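Handout 6: Gathering examples in simulation

A policy trained by imitation copies whatever its examples contain, including the pauses and the bad approaches. Collection rules are therefore fixed before the first run. The Prelov set, used in this unit, holds 2,839 runs, of which 194 were set aside for testing. Split by room layout, never by single run - two runs in the same layout share too much.

Each step stores the camera views, the joint positions and the command sent. Store the command as issued, before any smoothing. Check that all views carry the same time stamp. In close work one view may show little more than a surface and part of the arm, and it is kept with the rest. 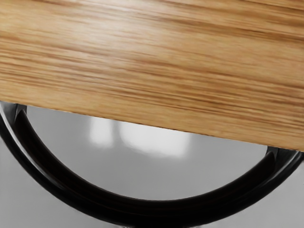 Rendered views, both with glossy black and plain gray surfaces at close range.

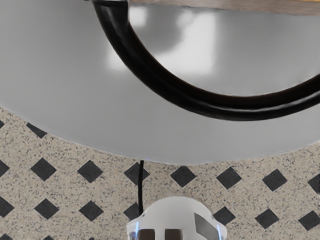 Teófilo Rengifo would drop any step in which the target is out of sight, on the grounds that the label can't be learned from the pixels. The course rule differs: keep the step, mark it, and let the loss weight decide. Dropping steps leaves gaps in the motion, and a model that reads a short history will treat a gap as a jump.

Exercise: take 70 runs, train with and without the marked steps, and report the success rate for both. Use the same seed.

Comments

Wemetti: Does the mark go on the step or on the view?
Puter: On the view. The loader merges them.
Ticona: My split came out with 19 layouts. Is that enough for the exercise?

Course notes, free for class use - Contact - Back to top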